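Spare Room & Small Spaces Forum
Board: Bedrooms, Bedding and Storage
Thread: Folding knitwear v hanging it, and where does it all GO?

wrenbasket
Jun 26, 2018

Right, I need a sanity check from people who own more jumpers than sense. We moved in May from a house with an airing cupboard, a landing cupboard and a proper wardrobe each, to a flat with one wardrobe between us and a bed that takes up most of the bedroom. I love the flat. I don't love that every woolly thing I own is living in bin bags under the window.

My other half says hang the lot and be done with it. My mum brought me up to believe that hanging a jumper is one step away from burning it. I've got chunky ones, thin ones, two cardigans that are basically blankets, and some cotton ones that I suppose don't count. I've just been through the whole lot on the bed and it took me most of the afternoon, partly because I kept stopping to try things on.
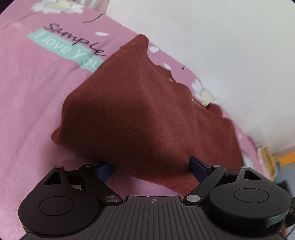 What I'd like to know:

1. Do you fold or hang, and does it matter which sort of wool?
2. Has anybody used those flat vacuum bags for the summer and lived to tell the tale?
3. Is under-bed storage worth it if the gap is only as high as a shoebox?
4. Moths. Just, moths. Go.

Thanks all x

----

pebbledash_pat

Fold, always. I don't care what it's made of. I hung a lovely grey lambswool one over one winter and by spring it had little pointy shoulders like a pixie, and the hem had dropped so far I could have worn it as a dress. Steaming got some of it back but it never sat right again.

If you must hang (coats cupboard only, no drawers, whatever) then do the trick where you fold it in half lengthways, lay the hanger over it with the hook at the armpit, and drape the sleeves and body over the bar. No shoulder bumps. It takes up a lot of rail though.

----

Mossy_Kettle

Going to disagree with Pat a bit! Thin merino and cotton are fine on a decent padded hanger. I've hung mine for years and they come out looking better than when I had them crammed in a drawer with a great crease across the front. It's the heavy ones that stretch, because there's so much weight pulling down. So I'd say sort by weight and forget about what the label says.

Vacuum bags: yes for acrylic and fleece, no for real wool. I did a batch of wool ones and they came out like cardboard. They did recover but it took days of lying about on every flat surface in the house, and the cat thought it was Christmas.

----

wrenbasket

Pixie shoulders!! That's exactly what's happened to my green one, so it's already too late for that poor thing.

Mossy, sorting by weight makes sense to me. I've started a heavy pile and a light pile, and then a third pile of things I'm fibbing to myself about. I had one that I bought in a sale, 42 pounds down from a silly price, and I've worn it exactly once, to a christening, where I was too hot. 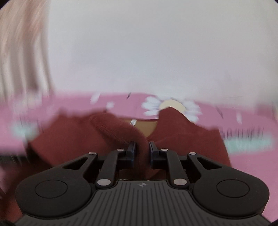 The trouble is that my light pile is twice the size of my heavy pile, and the wardrobe rail is already full of his shirts. So even if the thin ones could go on hangers, there's nowhere for the hangers to go. I did measure the rail and then got cross and put the tape measure away. Is there such a thing as a second rail that hooks on below the first? I'm sure my nan had one.

----

tuppence_ha

There is! I've got the Ultel one, it hangs down from your existing rail on two straps. Does fine for shirts and tops. I wouldn't load it up with anything heavy as mine leans to one side if I'm not careful how I share things out. Put his shirts on the bottom one and take the top for yourself, I say.

For the heavy pile I'd go shelves. We've got the hanging fabric kind with the cubbyholes, and I can get three jumpers in each hole if I fold them small. Any more and they fall out on my head.

----

gatepost99

I'll be the miserable one. Get rid of some. I had a loft full of knitwear, my own and my late aunt's, and when I finally got it down half of it had been eaten. All that time I'd been "saving" it. Now I've got one drawer and if it doesn't fit in the drawer it goes to the charity shop. I don't miss a single one.

And to answer your number four: wash everything before you put it away. Moths go for the bits with food and sweat on. Cedar balls smell nice but I wouldn't rely on them, and lavender bags are mainly for your own pleasure.

----

pebbledash_pat

Oh come on gatepost, the poor woman asked where to put her jumpers, she didn't ask to be told off for having them! Some of us live in draughty houses.

I do agree on the washing though. And the freezer! Anything second-hand goes in a sealed bag in my freezer for a fortnight before it's allowed near the others. There's usually a cardigan in with the peas.

----

gatepost99

I wasn't telling anybody off. She said herself she had a fibbing pile.

----

wrenbasket

He's got me there Pat, I did say that. The christening one has gone in the charity bag as of ten minutes ago. Doesn't mean I'm going down to one drawer!

Can we talk about folding itself, while you're all here? I've been doing it the way they did it in the shop I worked in as a student (face down, sleeves in, bottom up, flip) and it looks lovely until I put another one on top, and then the whole tower leans. The ribbed ones are the worst, they sort of puff up on the side where the sleeve is tucked in. I've got them as neat as I can get them. 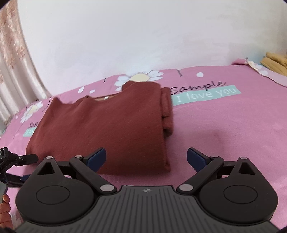
How I do mine, for what it's worth

Mossy_Kettle

Putting a title on it in case people are skimming! The lean is nearly always the sleeves. If you fold both sleeves straight down you get a fat side and a thin side. Try it like this:

Lay it face down and smooth it out with your hands, don't tug it.
Bring one side in to the middle with the sleeve, then fold the sleeve back on itself so it zigzags down.
Do the other side the same, but stop the sleeve a bit higher up so you don't get both cuffs in the same place.
Fold up from the bottom in thirds for a thick one, halves for a thin one.
Turn every other jumper round when you stack, so the neck ends alternate.

That last one made the biggest difference to me. Roll necks I fold the neck down inside first or they make a lump.

----

tuppence_ha

Turning every other one round, why have I never thought of that. Going upstairs to redo my cubbyholes and I may be some time.

----

larchlap

Has nobody said rolling yet? I roll everything. I came to it from packing for camping and never went back. You can see the lot at once when you open the drawer, and you don't have to lift a pile to get at the bottom one. Chunky ones do end up like a draught excluder, I'll give you that.

On the under-bed question, yes it's worth it even with a low gap, but measure at the lowest point, which on ours was the middle bar and not the side rail. I bought Nustomholm boxes, got them home, and they went in beautifully as far as the bar and stopped dead. They live on top of the wardrobe now. Get something with soft sides that'll squash a bit, and with a zip, because the dust under a bed has to be seen to be believed.

----

pebbledash_pat

Rolling stretches ribbing if you do it tight. I'm sorry larchlap but it does, I've got the evidence in my drawer. Fine for T-shirts.

----

larchlap

Then don't do it tight!

----

Mossy_Kettle

I roll my thin cotton ones and fold the wool, so I'm afraid I'm no use as a referee.

Soft-sided with a zip is good advice. I'd add don't get the all-plastic ones if your room's at all damp. Ours sweated, and everything had that cellar smell until I'd had it out on the line. Cotton or canvas ones let a bit of air through. Or an old pillowcase inside the box, which costs you nothing.

----

wrenbasket

Update for anyone following. I've measured at the middle bar (thank you larchlap, it was a good bit lower than I thought) and ordered two of the Trokari zip bags, the canvas sort. The heavy pile's going in those for the summer, washed, in pillowcases. Light pile is folded Mossy's way with the ends swapped round and I've got a stack that's standing up by itself, which I've shown to my other half, who said "very good" without looking up.

The rail thing I'm still thinking about. He isn't keen on his shirts being at knee height. I've pointed out that he's taller than me and can bend.

One more question and then I'll leave you be. Bobbles. Comb, razor, or one of those little battery shavers? My thick cardi looks as if it's got a rash under the arms.

----

gatepost99

Battery shaver, on a table, with the cardigan pulled flat. Never do it on your lap. I've got a hole in a good pair of trousers from that.

----

tuppence_ha

Comb for me. I had a Morrison shaver and it was all right on acrylic but it nipped a loop on my best lambswool, and I had to pull the thread through to the back with a needle. The comb takes ages but you can do it in front of the telly.

Cubbyholes are done by the way. Four to a hole now!

----

pebbledash_pat

Comb. And go in one direction only. And wren, if he won't have his shirts at the bottom, put his trousers there, they fold over a hanger and hardly drop at all.

----

wrenbasket

Trousers! Right, I'm off to look at the Ultel one.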